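Search this site Search
Gripper care FAQ
November

How often should I check the fingers on the Pasgate cell?
Every 200 cycles, and it's a lovely quick job! Look at the screws on both mounts and wipe the black faces with a dry cloth. 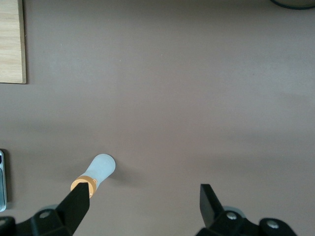
Posted by the Imamus bench team

Why does a finger touch the bottle before the grip closes?
Usually the centre has drifted. With the fingers open, a small bottle lying on its side should sit in the gap — if one tip is against the orange collar and the bottle is outside, re-teach the pick point.

How long does that take?
Allow 30 minutes. Run 3 slow picks afterwards and enjoy watching them!

16 comments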